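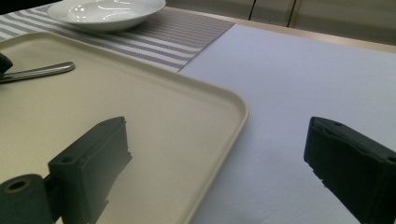 Clernstead Kitchen List
Re: Kraut in a cold house, and what to do with the brine
From: Tomos Gwynne
Date: 22/12/2020

Chaltu Gebreyes wrote:

> Hello all, I have a crock of cabbage going on the back porch and I'm
> starting to wonder about it. I salted it the way Ferdinand told us in
> the summer, pounded it till my arm gave out, weighed it down, and
> then the weather turned. It has been 14 days and it tastes like
> salty cabbage. It isn't bad. It isn't sour either. There were
> bubbles for a little while at the start and now there's nothing. Do I
> bring it in, do I throw it out, do I just wait? And is it too late to
> have any of it for New Year's?
>
> Also, my sister-in-law says you can drink the brine. Is she pulling
> my leg?
>
> Chaltu

Hi Chaltu, and hi everybody,

Don't throw it out! Please! I did exactly that with my first crock, years ago, when we were still in the apartment over on Llewellyn Street, and I've felt silly about it ever since. Mine had gone quiet in the cold just like yours, I decided it was dead, and out it went onto the compost. Then the compost warmed up in the spring and I had the sourest-smelling heap in the neighborhood. So the cabbage was fine and it was me who gave up on it.

What you have is a slow crock. The little critters that do the work like it about as warm as you'd like a spare bedroom, and when it gets down to coat-and-hat temperature they more or less sit on their hands. They aren't dead, they're just not in any hurry. If it smells clean and cabbagey, and it isn't slimy or pink or fuzzy, then it's most likely just waiting for you. Do have a good look before you taste any more of it, though. Slime or pink or real furry mold with color in it and I'd let the whole thing go, no rescuing.

Since you asked several things at once I'll go through them with headings, because Anas told me off last time for writing one long paragraph (he was right, it was awful to read on a phone).

Bringing it in

Move it to the kitchen or a hall closet, somewhere that stays the same day and night. Not next to the radiator and not on top of the fridge. I used to put mine on top of the fridge and it went from nothing to soft in no time, and soft kraut is a sad thing. Put a plate or an old baking dish underneath before you do anything else, because once it warms up the bubbles come back and push the brine up and over the side. Ask me about our hall carpet. Or don't.

Check that the cabbage is under the brine the whole way across. If it's low, top it up with salt water and not plain water. I stir a teaspoon of salt into a mug of water and use what I need. Then push the weight down with a clean hand, let the trapped air come up, put the cloth or lid back on and leave it alone for a few days. The leaving alone is the hard part for me. I'm a lifter of lids. My wife says that I've never let a pot of anything finish in peace.

Will it be ready for New Year's?

Probably it'll be on the way there, sort of half sour. Which I like! Half-sour cabbage with a bit of caraway and some apple grated in at the last minute makes a very good salad, and people who claim they can't stand sauerkraut will eat a whole bowl of it. Fully sour, the kind you'd want for cooking with pork, I'd say more like the end of January. So take out what you need for the holiday with clean tongs, press the rest back down, and let it carry on.

If you really need proper sour kraut for the day itself, Kotska had tubs of their own in the cold case when I went in last week, and it's the real stuff with no vinegar in it. You call ahead and they bring it out to the car. I don't think there's any shame in it. I've bought it myself in a lean year and put it in my own jar (sorry, Ferdinand).

About the salt

This is where I think the summer instructions tripped a few of us up. Ferdinand goes by feel, and he's been doing it so long that his feel is as good as a scale. Mine isn't. I went back to weighing this fall and it has been a much calmer business. I go for 2 percent of the weight of the cabbage after it's been trimmed and cored, and I write the weight on a bit of tape on the side of the crock so I don't have to remember it. If yours tastes pleasantly salty, like a potato chip, you're in the right area. If it makes you wince then you probably went heavy, and that slows things down too, on top of the cold. It will still get there. You can always rinse it before you eat it.

And use plain salt with nothing added to it if you can. I've made it with whatever was in the cupboard and it came out all right, but the brine was cloudy and I worried over it more than I needed to.

Serving it cold

I'm putting this in because Kazimír Kolář wrote to me off list asking how we eat the stuff, apart from under sausages. Mostly we have it at the start of a meal, cold, with rye bread and good butter and maybe a hard-boiled egg. It wants to come out of the fridge a while before you sit down, as the flavor is pretty flat when it's ice cold. Squeeze it a bit so that it doesn't flood everything, then dress it with a spoonful of oil and some black pepper, nothing else. We lay the table with the white cloth anyway, even though it's just us this year, and I'd rather wash a cloth than eat Christmas dinner looking at the bare wood.

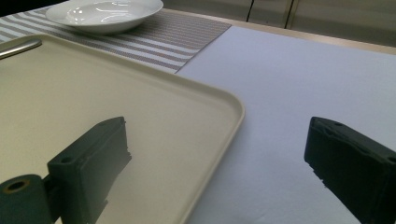
Drinking the brine

Your sister-in-law is not pulling your leg. A small glass, cold, and yes, people do it the morning after. I can't tell you if it does any good. I like it in tomato juice with some horseradish, and my neighbor Arik pours it straight into his borscht and won't hear a word against it. It's salty, mind you, so go easy if your doctor has you watching that sort of thing.

Better still, cook with it. It's lovely in potato soup, added right at the end, where you'd otherwise reach for lemon. I put a good splash in the water for boiling potatoes too. And I've been using it for part of the liquid in my rye loaf, cutting the salt down to make up for it, and the crumb stays moist for days. The first time I didn't cut down the salt. We had very thirsty toast.

The small batch

One more thing, for anybody who's been reading along and thinking a whole crock is too much bother. I had the tail end of a cabbage left over in November, 426 grams once I'd shredded it, and instead of making soup for the hundredth time I salted it and packed it in a jam jar. It sat on the windowsill over the sink where I could see it every day, and I burped the lid every morning while the coffee brewed. It was sour enough to eat long before the big crock was even thinking about it, and we finished it in two meals. If you've got half a cabbage rolling around in the drawer, try it! Leave some room at the top, though, and stand the jar in a saucer.

I've been trying a red one the same way with a couple of juniper berries in it. The color is wonderful and the smell has been a bit fierce. Jury's out. Ferdinand, if you've done red, do you slice it thinner than the white? Mine is still squeaky when I bite it and I can't tell if that's the cold or the knife.

Anyway Chaltu, bring it inside, put a dish under it, and write back next week and tell us whether the bubbles have come back. I'm quite invested in it now.

Happy holidays to you all, and stay warm,

Tomos

P.S. Whoever was asking in July for a spare stoneware weight, I found one in the garage. It's got a small chip but it's heavy and it's yours if you still want it. I can leave it out on the step.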